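广告是怎么来到手机上的？
——写给小读者的商业知识读本

一、从一个免费的小游戏说起

许多同学都有这样的经历：放学以后，征得家长同意，在平板电脑上玩一会儿拼图游戏。游戏不收钱，下载也不收钱，可是每过一关，屏幕上就会出现一段短短的画面，有时介绍一种饼干，有时介绍一双跑鞋，有时介绍另一个游戏。画面的角落里写着两个小字：“广告”。

制作游戏的人要画图、写程序、录声音，还要租用服务器，这些都需要花钱。既然玩游戏的人不付钱，这笔钱从哪里来呢？答案就在那段短短的画面里。请广告出现在屏幕上的公司，会为这个位置付钱。

本文将向小读者介绍：谁在付钱，谁在收钱，广告怎样在很短的时间里被挑选出来，以及小朋友看到广告时应当怎样做。

二、三个角色

要弄懂手机广告，先要认识三个角色。

第一个角色叫“广告主”。广告主是想让大家知道自己产品的公司或者机构。卖饼干的工厂可以是广告主，博物馆也可以是广告主。博物馆想告诉大家二月有新展览，就可以出钱做一则广告。

第二个角色叫“发布者”。发布者是拥有屏幕位置的一方，例如做游戏的公司、做天气软件的公司、办新闻网站的公司。它们把屏幕上的一小块地方留出来，用来展示广告。

第三个角色叫“广告网络”。广告主有很多，发布者也有很多，如果每一家都要自己去找另一家商量，打电话、写信、签合同，恐怕什么事情都做不成。广告网络站在中间，替双方牵线。它告诉广告主哪里有空位，也告诉发布者谁愿意出钱。牵线成功以后，广告网络从中收取一部分费用，这部分费用叫作“佣金”或者“服务费”。

可以把广告网络想象成一个菜市场的管理处。农民带着蔬菜来，居民提着篮子来，管理处负责安排摊位、检查秤准不准、维持秩序。管理处自己不种菜，但是没有它，买菜和卖菜都会困难许多。

三、普拉姆霍尔姆公司的故事

普拉姆霍尔姆（Pramholm）是一家做手机广告网络的公司，创办人是埃洛伊萨·拉塞尔达和托比亚斯·蒙托亚。两个人租下一间小办公室的时候，公司里只有他们两名员工。拉塞尔达负责写程序，蒙托亚负责拜访客户。

他们的第一位广告主是门东萨（Mendonça）面包坊。面包坊的老板在街口发过传单，可是很多传单被塞进了口袋，再也没有人看。蒙托亚向他建议：把广告放到附近居民常用的天气软件上，早上七点人们查看天气的时候，正好可以看到刚出炉的面包。

愿意提供屏幕位置的，是一家叫法恩洛（Farnlow）的软件公司。法恩洛公司有一个要求：广告不能挡住下雨提醒。双方商量以后，把广告放在了页面最下方。

后来，普拉姆霍尔姆公司有了26名员工，合作的软件也多了起来，从天气软件扩大到地图、菜谱和拼图游戏。公司搬了一次家，新办公室设在一座旧仓库改成的园区里，同一园区还有做软件的和做包装设计的公司。
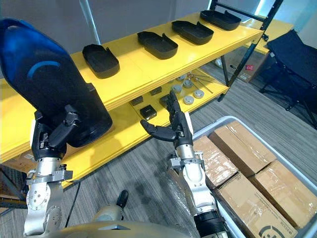 图一　两只黑色的多指机械手，左边一只握着蓝黑两色的塑料物件。

公司人数增加以后，分工也变得更细。有的员工负责与广告主联系，有的员工负责检查广告内容，有的员工负责维护服务器，还有的员工专门核对账目。诺埃米·卡普托是内容审核组的组长。她的工作是在广告播出之前逐一查看，凡是夸大其词的、吓唬人的、不适合儿童观看的，一律退回修改。

四、眨一下眼睛的拍卖会

同一个屏幕位置，可能有好几家广告主都想要。应该给谁呢？广告网络常用的办法是拍卖。

拍卖，就是大家各自报出愿意付的价钱，由出价高的一方得到东西。在真正的拍卖会上，主持人要敲槌子，参加的人要举牌子。手机广告的拍卖由计算机来完成，没有槌子，也没有牌子，速度非常快，常常在页面还没有完全打开的时候就已经结束。

整个过程是这样的：

第一步，有人打开软件，软件向广告网络发出消息：“我这里有一个空位。”

第二步，广告网络把消息转告给广告主的计算机。

第三步，各家计算机按照事先定好的规则报价。

第四步，广告网络比较报价，同时查看广告是否符合发布者的要求。例如，法恩洛公司不接受带有刺耳声音的广告，那么这类广告出价再高也不能入选。

第五步，入选的广告被送到屏幕上。

请小读者做一道简单的算术。假设饼干工厂为展示广告报价15元，跑鞋公司报价7元，两则广告都符合要求，那么饼干工厂得到这个位置。如果饼干广告没有通过审核，位置就归跑鞋公司。

需要说明的是，在真实的市场里，展示一次广告的价钱通常很低，所以人们习惯按照展示一千次来计算价格。每一次的钱虽然很少，次数多了，加起来就可能是一笔可观的收入。

五、怎样知道广告有没有用

广告主付了钱，自然想知道效果。过去在墙上贴海报，很难弄清楚有多少人看过。手机广告可以记录几个数字。

“展示次数”，指广告在屏幕上出现了多少次。

“点击次数”，指有多少次被人用手指点开。

“点击率”，是用点击次数除以展示次数得到的结果。如果一则广告展示了一百次，被点击了2次，点击率就是百分之二。

点击率高，不一定说明广告做得好。有些广告把关闭按钮做得很小，人们本来想关掉，却不小心点开了。这样的点击对广告主没有好处，看广告的人也会感到不愉快。普拉姆霍尔姆公司的数据员若伊尔松·菲格雷多每个月都要查找这类情况。如果某则广告被点开以后马上又被关闭，而且总是如此，他就会请制作方重新设计按钮。

还有一种更严重的问题，叫作“虚假点击”。有人编写程序，让计算机假装成真人，不停地点击广告，以此骗取费用。这是欺骗行为，广告网络必须及时发现并且拒绝付款。

六、为什么不同的人看到的广告不一样

姐姐的手机上出现画笔的广告，爸爸的手机上出现钓鱼竿的广告，这是什么原因呢？

广告网络会参考一些信息来挑选广告，例如软件的种类、所在的城市和当时的时间。在菜谱软件里展示锅铲的广告，在地图软件里展示旅馆的广告，都是比较合理的安排。这种根据内容来挑选的办法，叫作“内容匹配”。

另一种办法是参考一个人以前看过什么、搜索过什么。这种办法涉及个人信息，需要十分谨慎。姓名、住址、学校、电话号码和照片，都属于个人信息，应当受到保护。许多国家和地区制定了专门的法律，对收集儿童信息作出严格的限制。在收集之前，一般要先得到家长或者其他监护人的同意。

科尔昆斯卡（Corkunska）是一款供小学生使用的识字软件。它的负责人赫里斯季娜·西尔科在与广告网络签订合同时写明：不得收集学生的个人信息，不得展示食品和玩具广告，每次学习过程中不得插入广告。广告只能出现在家长查看学习记录的页面上。这样做，软件的收入会少一些，不足的部分由学校支付的使用费来补充。

由此可以看到，免费并不是唯一的办法。软件公司可以依靠广告取得收入，可以向使用者收费，也可以把两种办法合在一起。采用哪一种，要看软件给谁用、用来做什么。

七、小朋友看到广告时应当怎样做

请小读者记住以下几点，并与家长一起阅读。

先认一认。看到画面时，找一找有没有“广告”或者“推广”的字样。有些广告看起来很像游戏的一部分，需要仔细分辨。

不随意点击。遇到“恭喜中奖”“立即领取”一类的文字，应当先告诉家长或者老师。

不填写个人信息。任何广告要求填写姓名、住址、学校或者电话号码，都应当停下来，请大人处理。

不自行付款。游戏里的金币和宝石，有时要用真正的钱来购买。付款之前必须得到家长的同意。

想一想广告没有说什么。广告会说饼干很香、很脆，不一定会说里面放了多少糖。包装背面的配料表可以提供更多的信息。

八、小词典

广告主：出钱做广告的公司、机构或者个人。

发布者：提供屏幕位置来展示广告的一方。

广告网络：在广告主和发布者之间牵线的公司。

佣金：牵线的一方得到的报酬。

拍卖：由各方报价来决定东西归谁的买卖办法。

点击率：点击次数除以展示次数得到的结果。

监护人：依法照顾和保护未成年人的人，通常是父母。

九、课后活动

请与家长一起选择一款家里常用的免费软件，使用一小会儿，记下出现的广告介绍的是什么产品，广告出现在屏幕的什么位置，以及关闭按钮是否容易找到。把记录带到学校，与同学交换阅读。

有兴趣的小组还可以开一次模拟拍卖会。由一名同学担任广告网络，几名同学担任广告主，把各自的报价写在纸条上，折好后交给“广告网络”。另请一名同学担任发布者，事先写出自己不接受哪些广告。拆开纸条以后，按照报价和要求决定位置归谁，并由“广告网络”向全班说明理由。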